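Solomiia Tkachuk — 2024-06-06

Pose estimation thread, part 2, for the three of you who asked! 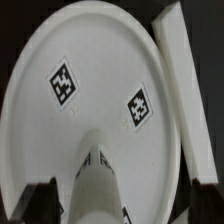
So the Stasiv tracker was fine as long as the tags were flat and square to the lens. Tilt things and the pose started flipping — classic planar ambiguity, two solutions with nearly the same reprojection error.

First thing I tried was a heavier filter. Bad idea. It just lagged and then flipped anyway.

What I do now: throw every tag corner in view into one solve against the known layout, flat tags and post tags together. Corners on different planes kill the second solution.

Partial tags get dropped before the solve. I tried to keep them for a while and regretted it.

Loop runs at 60 Hz on the old Jonora box, and I only reseed from scratch after 6 bad frames in a row.

Still annoyed by my layout file, I typed one ID wrong and lost an evening to it. Writing a checker tonight — will post the code once it's less ugly.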